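I've been arguing with people about grippers for most of a year now, and I'm writing my side down in one place so I can stop typing it into comment boxes. My side is this: for work in a home, on soft stuff, the plain two-finger gripper with decent fingertips beats nearly everything fancier, and most of the money people spend on hands ought to go to fingertips and cameras.

I know how that sounds. It sounds like a guy who bought the cheap one and is defending it. Well, I did buy the cheap one! I also bought the expensive one, and it's sitting on a shelf behind me, and I'd like to talk about why.

Some background, because it matters for how far you should trust me. I build and test arm setups for bedrooms and laundry rooms, meaning making beds, picking up clothes, straightening blankets, all the chores that look easy until you try to write down how you do them. I work out of a small place in Piltthorpe with one business partner, Maricel Malabanan, who disagrees with maybe half of this essay and has promised to write a rebuttal. She won't, she's too busy, so I get the last word by default.

We've had three hands on the same arm since December. The first is the Grorer, a parallel two-finger gripper with fingers you can unscrew and swap. The second is the Delaunay, which has three fingers, each with its own joints, and a price tag that made me go lie down. The third is a suction head I'm not going to say much about. Suction on cotton is a bad time. You get a noise like a vacuum eating a sock and then you get nothing.

When the Delaunay arrived I was sure the argument was over. It's a gorgeous piece of engineering. It can roll a marble between its fingertips. It can hold an egg, and yes, I did the egg thing, everybody does the egg thing. Then I asked it to pinch the edge of a blanket and drag it toward a pillow, and I spent the better part of two weeks on that one motion. Three fingers means you have to decide where three fingers go. On a mug, fine, a mug has a shape and it keeps it. A blanket has whatever shape it had when you last touched it. By the time the third finger came in, the first two had already pushed the fold I wanted somewhere else.

With the Grorer, we came down over a wrinkle, closed, and lifted. Out of 230 tries on bedding, the two-finger gripper gave us a usable pinch far more often than I'd expected, and the failures were boring ones: too high, too low, grabbed two layers when we wanted one. I love a boring failure. You can fix a boring failure before lunch. The Delaunay's failures were all interesting, and I've come to dread the word.
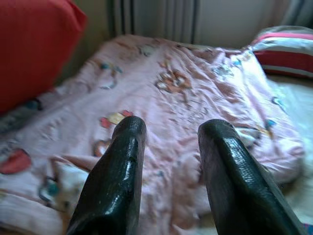 People always come back with "but your hand is more dexterous than two fingers," and sure, it is. But pay attention the next time you make a bed. I did this for a week, to the annoyance of my family. Nearly all of it is pinch, pull, and smooth. You pinch with a thumb and a finger, and the other three mostly go along for the ride. When you smooth, you're using the flat of your hand, and a closed two-finger gripper with broad fingers can do a passable version of that if you tilt it and go slowly. I'm not claiming it's pretty.

The part I'd really like folks to argue with me about is the fingertip, since I think that's where the whole thing is won or lost. We've gone through a lot of them. The bare metal ones were hopeless on a bedspread; they slid right off the fold and took our confidence with them. Foam pads were lovely for an afternoon and then started shedding. Rubber sleeves worked, but they grabbed the cloth on the way in, before the fingers had closed, and shoved the wrinkle flat. You want a tip that slips on approach and holds on the squeeze, and those are close to opposite wishes. A rounded tip helps more than I would've guessed. A square tip catches a seam and then you're dragging the entire bed cover toward yourself like a magician with a tablecloth, only with worse results.

Texture is where Maricel and I really part ways. She wants it smooth, so it can be wiped clean and behaves the same every day. I want a bit of texture, because a perfectly smooth surface on thin cotton needs more squeeze, and more squeeze means marks on somebody's nice sheets. We settled this the mature way, by each of us testing our own favorite and each of us reporting a win. I still think I'm right. Her test used a heavier blanket than mine did, and she knows it.

Now, the camera. I was a ceiling camera person for years. Put it up high, see the whole room, plan the whole job. It makes for a wonderful demo, because the people watching can see what the robot sees and it all makes sense to them. But a fold in a bedspread is a tiny thing from up there, and the arm has a habit of parking itself right between the camera and the one spot you care about. Moving a small camera down to the wrist did more for our pinching than any hand we tried. You lose the big picture, literally, and the focus near the fabric can be pretty soft on a cheap lens. I lost a Saturday to being angry about that. But it turns with the hand, and it always has the gap between the fingers in it, and when you're trying to put a fold of cloth in that gap, well, there you go.

I'd also say, try it on ugly bedding. By ugly I mean busy. Everyone starts with a plain gray blanket under even light, and the software learns that anything darker than gray is a wrinkle, and you think you're a genius. Then you put down a kid's bedspread covered in cartoons, with daylight coming in on one side, and the thing tries to pick up a printed flower. I've watched it do that. It came down with total commitment on a perfectly flat picture. No number of fingers is going to save you there, and that's sort of my point: a Delaunay would've gone after the same flower, just with one more finger and a much bigger invoice.

Controllers, quickly, because someone will ask. We started with the one that came in the box and moved to a Skellel, mainly so we could cap the squeeze and change the closing speed halfway through a grasp. Fast until you touch, slow after that. It's a small trick, and I'd put it ahead of a third finger any day of the week. The box one only let us pick a single speed and stick with it. Setting up the Skellel took me 8 evenings, and I complained through all of them (the manual is written for someone smarter than me, or at least someone with more patience for tables). If you've got a controller that already does this, keep it and be grateful.

Let me be fair to the other side for a minute. There are jobs where I'd take the Delaunay off the shelf. Buttons. Turning a shirt right side out. Anything with a twist in it, like opening a jar, where two flat fingers just sort of hug the lid and hope. Pillowcases too, maybe. I've never gotten a pillowcase onto a pillow with two fingers and one arm, and I've tried it enough to know the exact face I make when it goes wrong. Though I'd argue what you want there is a second arm, and if you price it out, you may find two plain arms with plain grippers land nearer to one fancy hand than you'd think.

What bugs me is the order people do things in. They buy the hand first. They see a video, the hand plays a little piano or waves at somebody, and the budget's gone before anyone has asked what the robot is supposed to pick up. Then the fingertips are whatever came with it and the camera is whatever was in the drawer. I've had folks write to me with a beautiful five-finger hand and a webcam held on with tape, asking why their towel folding doesn't work. I wish I were exaggerating about the tape.

So if you came to me with $1,000 and asked how to split it after you'd bought the arm, I'd say get a used parallel gripper, a small camera that focuses close, and spend whatever's left on making fingertips. Make lots. Make bad ones. We've got 20 different pairs in a coffee can on the bench, and I learned something from most of them, even the ones Maricel calls the duck feet. Swap them on the same blanket with the same motion and write down what happens, including on the days it all goes badly and you'd sooner not.

I could be wrong about where this is all heading. In a few years the fancy hands might be cheap, and the software might know what to do with all those joints, and I'll look like the fellow who said phones didn't need cameras. I can live with that. For now I've got a bedspread to get straight, and I'm doing it with two fingers. If you've got numbers that say I'm wrong, on cloth, with the same camera for both hands, please send them over. Eggs don't count.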